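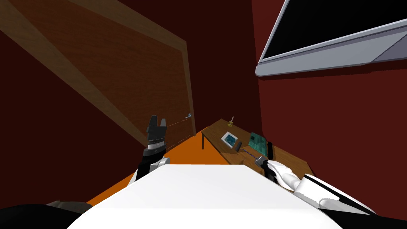
PEIXOTO, 1/2/26

If you had told Rui Aguiar when he started at Skostico that he'd one day spend his mornings in a room with dark red walls and an orange floor that exists only on a computer, he would have laughed and gone back to wiping down benches. But that's the job now, and he has grown quite fond of the place, right down to the little candlestick on the desk and the big television on the wall.

Skostico cleans up and resets work rooms for 300 clients, and for years that meant people walking in, putting the remote back where it belonged, and deciding what to do about whatever somebody had left lying around. The company brought in its two-armed robots in September, under a program it calls Plarkus, and every new task gets tried in the rendered room first.

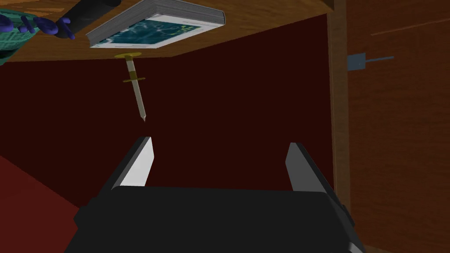

Aguiar was one of the cleaners (a good one, by his own cheerful account), and his old habits are what the programmers come to him for. He knows you look before you reach, and that you leave a strange circuit board alone until you've asked. He and 2 others from the floor now watch the runs and write down whatever bothers them, and the list is long!

"I used to go home with a sore back and now I go home with sore eyes," he told me over coffee, "but people ask me things, and I like being asked."

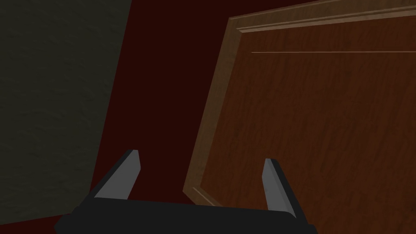 Not everyone made the move so happily. A few of the evening crew miss the walking and the chatting in hallways, and they worry about their hours, which the company has promised to keep steady through the year. Aguiar hears about it at lunch most days. He saves them a seat, and then he goes back upstairs for the afternoon runs.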